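November, started 7:40

Case 556, the fire at the Sýkora warehouse in Clisuldale. Trial prep, second round. Danica is down to testify on the debris results and I'm down for the timer remains. Writing this up as I go so that whoever covers for either of us can follow it.

Already done before today:

- main report signed and issued
- peer review signed
- both sides have the report and the chromatograms
- exhibits back in the vault after the defense viewing

Still open:

- defense letter asking for bench notes, control runs and maintenance records
- custody gap on item 2032
- court copies of the photo sheets
- wording on the timer

### Defense request

Letter is from Gwendolyn Pennington's office. She wants everything behind the report, meaning the handwritten pages too. Fine by me, she's entitled to it, and the prosecutor has agreed in writing. It has to go out as one set with page numbers. Last time we sent a set in pieces and spent a morning of the hearing arguing over which version of page four people were holding.

Exported the case record out of Sellus at 8:05. Export left out the crossed-out entries again. The audit view on screen shows them, the PDF doesn't. If I sent that PDF it would look like we had cleaned up the record. Turned on "include superseded" in the print options and ran it again. Superseded entries now show in gray with the time and initials. Put both PDFs in the case folder, the first one marked DO NOT SEND.

Maintenance records for the gas chromatograph are the Brultus service sheets plus our own log. Service sheets are complete for the period. Our own log has one line where somebody wrote "liner changed" with a time and no initials. Handwriting looks like mine. I checked it against the bench notes and I was on that instrument that morning, so I've added a late entry with today's date in the log itself, saying the line is mine and how I know. Did not touch the original line.

### Item 2032

Item 2032 is the can of debris from under the loading door. Gasoline was reported in it, so it matters more than the rest.

The custody sheet has it leaving intake at 2:15 in the afternoon and signed into the vault at 3:15. That leaves 60 minutes with no signature. Pennington will ask where it was.

What I could find:

- Intake log says released to Danica at 2:15.
- Door log has Danica's card at the exam room at 2:19.
- Her bench notes open with a weight and a seal check, time written as 2:25.
- Notes end with "resealed, to vault" and no time.
- Vault sheet 3:15, her signature and the vault clerk's.

So the can was in the exam room with her and the record shows it, only not on the custody sheet, which has no line for exam. The form has vault, intake, court and outside lab. She wrote it up in her notes the way we all do. I'm comfortable with that but it needs to be said plainly before somebody else says it for us.

Danica's memo on it, which she read to me over the phone, goes: "The can was in my possession in the exam room between these times. I did not leave it. The seal was intact when I received it and I resealed it before returning it." I asked her to add what the seal number was each time. She has both numbers in her notes. She'll sign it this afternoon.

For later, not for this case: get a line for "exam room" onto the custody form. I've written this before.

### Blanks and controls

Went through the runs in order, paper next to screen.

The empty-can blank from the same lot is clean. The strip blank is clean. The positive control came out where it should. There is a small peak in the second system blank, late in the run, which the reviewer circled and initialed. It's column bleed and it's in every run on that column. It's nowhere near the gasoline range. The reviewer wrote "noted, no effect" without a reason. That isn't enough for a jury or for me, so I've asked for a short addendum that says what the peak is and shows it in the other runs.

The comparison sample from the warehouse office carpet is the weak point. It was negative, good, but it was collected the day after the debris by a different officer, and the lid was loose enough that the intake clerk wrote "lid seated on arrival." We said so in the report. Danica should expect a question on whether a negative from a can with a poor lid means anything. Her answer is that it means little by itself and that the finding in 2032 doesn't rest on it. I agree with that answer and she should give it in that many words.

Things in the report I'd change if it weren't already issued:

- "consistent with" is used twice on one page in two different senses
- the sentence on evaporation is too long to read aloud
- table heading says "Result" where it should say "Identified"

None of these change a finding. No amended report. If asked, say so.

### Photo sheets

Printed the first court set at 10:20. Colors on the char pictures were too dark to see the pour edge the fire investigator talks about. Not our opinion to give, but they're our prints. Reprinted on the matte paper with the color profile the court office uses and they're better. Kept one of the dark prints in the folder with a note of what changed. No adjustment was made to the files, only to the printer settings, and the note says that.

Scale is missing from the overview of the loading door. There is one in the close-up. Put them side by side on the sheet so the jury can go from one to the other. 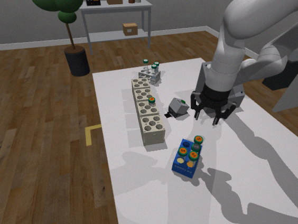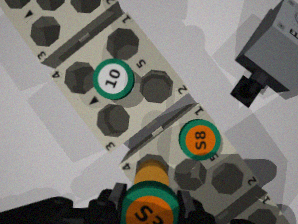
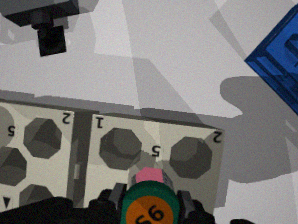
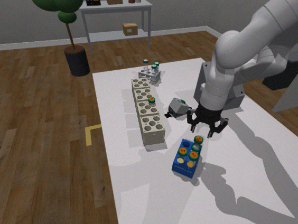

### Timer remains

What we have is the base plate, part of the gear, and a lump of melted housing with a wire end in it. The report says "remains of a mechanical timer of the kind used to switch household lamps." I stand by that. The prosecutor's outline, which came in at 11:30, calls it "the ignition device." I can't say that and won't.

What I can say:

- it's a timer
- it was in the debris from the loading door
- it was exposed to heat high enough to melt the housing
- the wire end has a bead on it

What I can't say:

- that it was set
- that it started anything
- who put it there or when
- which maker, since the part of the plate with the mark on it is gone

The bead is going to be the long part of cross. A bead can form when a live wire shorts, and it can also form when a wire is heated in a fire. I looked at it under the stereo microscope again, same settings as before, and I still would not call it one way or the other. Report says "inconclusive." Wrote to the prosecutor asking that the outline be changed to match the report. Copied Danica. Put the email in the case folder, so it'll go to the defense with the rest, and that's how it should be.

The warehouse manager told the police that the timer ran the lights over the office window. That is in the police summary. I read it only after I had written up the parts, and my notes show the order. If asked whether I knew, the answer is yes, afterward.

### Practice questions

Ran through cross with Danica on the phone, 1:10. I took the part of the defense. Notes for her:

She gives the right answer and then keeps going. Stop after the answer. On the question about gasoline being common in a warehouse with a forklift, she started explaining the forklift. We know nothing about the forklift. The answer is that the lab can tell you gasoline was present and can't tell you how it got there.

She was good on the blanks. She was good on the custody gap once she had the door log times in front of her. She may take the door log to the stand if it's in the disclosed set, so it has to be in the disclosed set. Added it.

She asked me about the bead in turn and I said "possibly" more than I should. I'll use the word in the report and leave it there.

Also, we both say "debris" for everything. The jury will hear trash. Say "the burned material" the first time and then debris.

### Packing for court

Exhibits travel in the locked case, one trip, two people, signature at the court office and not at the courtroom door. Cans stay sealed. If the judge wants 2032 opened it's opened here or in a hood somewhere, and the prosecutor knows that.

List for the case:

1. Item 2032, sealed can
2. Timer base plate, in its box
3. Gear part, in its tube
4. Housing lump with wire end, in its box, foam under it
5. Custody sheets, originals
6. Court copies of photo sheets, both sets
7. Blank evidence tape and a pen that works

Foam in the box for item 4 has gone hard and is shedding. Swapped it for new and kept the old foam in a labeled bag with the item, in case any of the residue is ours to account for. Logged in Sellus at 2:50.

### Left to do

- Danica's signed memo into the folder
- reviewer's addendum on the late peak
- number every page of the disclosure set, then have someone else check the count against the index
- reply from prosecutor on "ignition device"
- call the court office about which elevator takes the locked case, the front one was out last time
- return the borrowed microscope slide box to trace

4:35. Memo is in, signed, both seal numbers on it. Addendum promised for tomorrow morning. Nothing from the prosecutor yet. Disclosure set stays on my desk in the locked drawer until the addendum is in it.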